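Notebook entry, 02/07/2023
Demonstration for visitors, handling laboratory, Bredlow
Entered by D. Sepp. Read and corrected by K. Eskola.

**Purpose of entry**

To record the demonstration given to the visiting party from Lirton and Stallport, the condition of the equipment before and after, the questions put to us, and the work to be carried forward. The slides are not reproduced in this notebook. They are filed with the February set and differ from it only in the second section.

**Attendance**

The visiting party numbered 13. It was led by Lorena Ibarra (Lirton), who had asked for the visit in writing and had supplied a list of topics in advance. The Stallport members joined at her invitation. For the laboratory: Kauko Eskola at the operator's desk, Emiliano Rivadeneira at the emergency stop, Sevim Başaran receiving and speaking, and myself keeping the record.

Visitors signed the register at the front desk and were given the short safety statement there. Two members of the party arrived after the statement had been read. Sevim read it to them again in the corridor before they were admitted. In future the statement is to be read at the laboratory door, once the whole party is present.

**Preparation**

The robot was powered on at the start of the morning and left to stand for 30 minutes before any motion was commanded. Joint zero positions were checked on both arms. The left wrist showed the same small offset noted in the February entries, and the stored correction was applied. No correction was needed on the right.

Both hands were opened and closed through their full range five times. The second finger of the left hand was slow on the first closure and normal on the remainder. Emiliano is of the opinion that this is a matter of lubrication; Kauko considers it to be the tendon tension. The point was not settled before the visit and is carried forward below.

The stop circuit was tested from both positions. The desk button released correctly. The pendant button also released correctly but must be pressed squarely, and Emiliano has asked that it be replaced before the next visit of any kind.

The visitors' line was marked on the carpet with tape. The tape does not hold well on the ribbed surface and had lifted in two places by midday. A weighted cord would be preferable.

**Programme as given**

1. Opening remarks and outline of the work (Sevim).
2. Slides on two-handed handling of large, light parts.
3. Small-part task: discs moved singly between two positions on a shelf.
4. Large-part task: curved cover handled with both hands at the crate.
5. Questions at the robot, with the arms parked.

Item 2 overran. Ms Ibarra's colleagues wished to discuss the slide on contact estimation in some detail, and Sevim judged it proper to allow the discussion. The time was recovered by shortening item 3 to a single disc. I record this so that the absence of further small-part data for today is understood.

**Small-part task**

The disc was picked and placed on the first attempt. The approach was slower than in rehearsal, Kauko having reduced the speed limit on both arms for the duration of the visit. There was one question, on whether the robot had been told where the disc was. Kauko replied that the shelf position is stored and that the final alignment is done from the head camera. He added that the polished surface of the discs remains troublesome under the shelf lighting, and that the present result depends on the light strip being left on throughout.

**Large-part task**

This was the part of the programme the visitors had chiefly asked to see. Its difficulty is easily stated. The cover is light for its size, smooth, and curved in such a way that neither hand can close around it fully. One hand must carry the lower front while the other steadies the edge, and the two arms must keep their distance from one another constant as the cover tilts. If the arms draw together the shell is squeezed and turns in the grip; if they draw apart it slips.

We made nine attempts in all before the party, under the following conditions.

- Both arms at reduced speed.
- Left hand in the wrapping grasp, lower front of the shell.
- Right hand in the pressing grasp, fingers against the right edge.
- Crate in its usual place on the floor, directly in front of the robot, with its cardboard left in.
- Operator permitted to halt but not to correct by hand.

Seven attempts were completed. In the third attempt the right hand made contact too high on the edge and Kauko halted the motion. The shell was set back by Emiliano, who first confirmed the stop. In the sixth the lower part of the shell touched cardboard on the way down, the force limit was reached, and the arms held position as intended. Several of the visitors took this for a fault. Sevim explained that the arms are expected to hold and wait in such a case, and the attempt was then ended from the desk.

I should like it noted that the sixth attempt was of more use to the visitors than those which went well, and that it produced most of the questions which followed. Sevim and I agree that a deliberate force-limit stop should be included in the programme hereafter, announced as such.
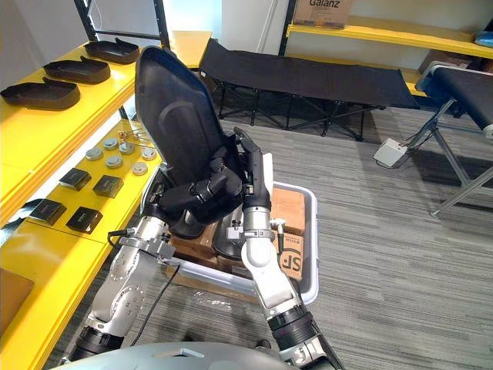

With regard to the left grasp, Kauko observes that the wrapping posture gives a secure hold at the lower front but leaves little allowance once the shell is tilted back, as the wrist is then near the end of its comfortable range. He proposes to begin with the wrist turned further outward. This was tried in February on the smaller cover and abandoned owing to interference from the wrist cable. The cable has since been re-routed and the objection may no longer apply.

With regard to the right hand, the pressing grasp is adequate but depends on friction, and I am reluctant to rely on it at normal speed. Finger pads in a softer material have been requested from Holmgren. No delivery date has been given.

**Questions put by the visitors**

*Whether the two arms are controlled as one or separately.* Kauko answered that they are planned together and corrected separately, the correction being limited so that neither arm can pull the part away from the other.

*Whether the same routine would serve for a heavier cover.* Not at present. The grasp was chosen for a light shell. A heavier one would need support from beneath, and we have made no trials of it.

*Whether packing material must be removed from the crate beforehand.* It need not be, although the sixth attempt shows that it has an effect. Ms Ibarra remarked that at Lirton the crates are seldom empty and never packed alike, and that she would regard any trial with empty crates as being of limited value. We are in agreement with her on this.

*How long an operator needs to be trained.* Sevim declined to give a figure. Kauko stated that he would not leave a new operator alone at the desk in the first month.

*Whether the demonstration could be repeated at Stallport.* Referred. The robot has not been moved from this laboratory since it was commissioned and the cost of re-levelling is not known. Sevim will reply in writing.

**Condition of equipment afterwards**

Arms parked and powered down by Kauko. No unusual warmth at the shoulder or elbow housings. One screw on the right forearm bracket was found slightly loose and was tightened; thread-locking compound is to be applied when the bracket is next removed. The shell has a faint mark at its right edge where the fingers press. The mark does not wipe off, and I have written the date inside the lower rim so that any further wear may be compared with it.

**Carried forward**

- Left hand, second finger: establish whether lubrication or tendon tension. Emiliano to strip and inspect, Kauko to be present.
- Pendant stop button: replace. Emiliano.
- Wrist start angle for the wrapping grasp: repeat the February trial with the cable in its new route. Kauko.
- Finger pads: write again to Holmgren. Myself.
- Crate trials with varied packing: Ms Ibarra has offered to send a crate packed at Lirton and sealed, to be opened only at the start of the trial. Accepted with thanks. Sevim to arrange carriage.
- Safety statement: move to the laboratory door. Sevim.
- Floor marking: weighted cord in place of tape. Myself.

**Note added after reading (K. Eskola)**

The entry is correct save in one particular. The halt in the third attempt was made on my judgement of the contact height and before any limit had been reached. The log for that attempt will therefore show no force event, and should not be used when setting the threshold.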